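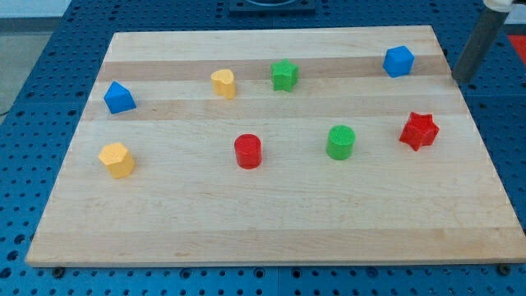

Section 7. Setting up your label printer for the first time

I've set up more of these Skatier printers than I care to remember, so I'm writing this the way I'd explain it to a friend sitting next to me. Give yourself a clear bit of desk and have your Wi-Fi password handy (go find it now, I'll wait).

What you need before you start

The printer, its power cord, the roll of labels that came in the box, and a phone or laptop with the Pollbridge app on it. The USB cable is only for the backup method at the end, so leave it in its bag for now.

Loading the roll

1. Press the two gray tabs on the sides and lift the lid. It feels stiff the first time. Mine squeaked!

2. Slide the roll onto the spindle with the labels coming off the top, shiny backing facing down. I had mine upside down for a whole evening and got nothing but blank labels.

3. Pull the loose end forward until it pokes out past the front slot by the width of your thumb.

4. Move the green guides in until they just touch the paper. If you squeeze them tight the labels will wrinkle, and then you'll be picking sticky bits off the roller with a toothpick.

5. Close the lid until both sides click.

Caution: The dark strip under the lid gets hot after a long print run. Let it cool for 7 minutes before you touch it or clean it.

Connecting to Wi-Fi

6. Plug in the printer and hold the power button until the light turns white. Let go as soon as it does. Keep holding and you'll wipe the settings, so back to the beginning you go.

7. Open the app, tap Add Printer, and pick the one that matches the number on the sticker underneath.

8. Choose your home network and type the password. The printer only talks to 2.4 GHz networks. My friend Bimla Nautiyal spent a good hour on this before we spotted she was picking the other one.

9. Wait for the light to go solid blue. If it keeps blinking, move the printer closer to your router and try step 7 again.

Printing a test label

10. Tap Test in the app. You should get one label with a black border all the way around.

11. Check the border. If the left side is missing, open Settings, then Alignment, and nudge the number up one at a time, printing a test after each change. I ended up at 34 on mine, but yours may well be different.

Note: If you see error 127, the printer thinks the lid is open. Press down on the right side (it's always the right side) and the message should clear.

If Wi-Fi just won't work

12. Turn the printer off, plug in the USB cable, and turn it back on. Your laptop should find it without any help from you. Phones can't print this way, so you'll need the laptop version of the app.

Changing the label size is covered in Section 8.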